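The recount in our district

January

I went to the recount at the Kukosstead town hall because I had the morning free and had never seen one. I have voted in every local election since I moved here and I couldn't have told you what happens to a ballot after it goes in the box.

The seat is the one for Skaltstead ward, which takes in the east side of the river and the Cowie estate. The first count gave it to the sitting member by 11 votes out of 1,014. Our rules allow a losing candidate to ask for a recount if the gap is small enough, and this one was. The request went in the same evening.

Doors opened at 9 a.m. Each candidate could send observers, and there was a row of chairs at the back for the public. I took one of those. Phones had to be off. You could take notes on paper, which I did, and that's where most of this comes from.

The ballots came in sealed bags, one for each polling place. The clerk read out the number on each seal, an observer checked it against a sheet, and then it was cut. Every ballot was looked at by two people before it went into a pile. The piles were bundled in lots of 100, and each bundle was counted again by a different pair. It was slow. The room was warm and a few people left before the first bag was finished. 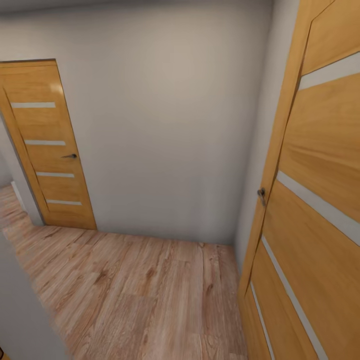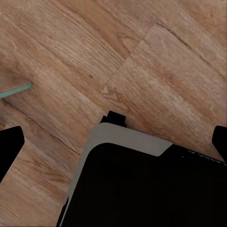
Posted by the author of Skaltstead Notes, January

The arguments were all over the doubtful ballots. If a voter marks outside the box, or marks two boxes and crosses one out, the clerk has to decide what was meant. She held each one up so both sides could see it and gave her ruling out loud. If an observer objected, the ballot went into a separate folder with a note clipped to it. I had expected more shouting. The worst of it was one man who kept saying "noted for the record" until he was asked to write it down himself.

A good part of the late morning went on a bag from the Fundik Street polling place. The figure on the sheet was 2 higher than the number of ballots in the bag. They counted the bag again and got the same answer. Then someone checked the spoiled ballot envelope, and there they were. They had been handed back by voters who made a mistake and asked for a fresh paper, and whoever filled out the sheet had added them in with the rest.

The result didn't change. The margin went down by a little and the same person won. It was read out after lunch, and both candidates signed the form.

I still have a complaint. The town put the recount notice on the board outside the hall and nowhere else that I could find. The website had the first result up and didn't mention that it was being challenged. I only knew because I walked past to pay my water bill. If the public is allowed in, the public should be told when to come.

I wrote to the clerk's office to say so and got a polite reply that the notice met the requirement. I'm sure it did. The next council meeting has time set aside for comments, and I've put my name down to bring it up there. The sign-up sheet is at the front desk and closes at noon on the day of the meeting.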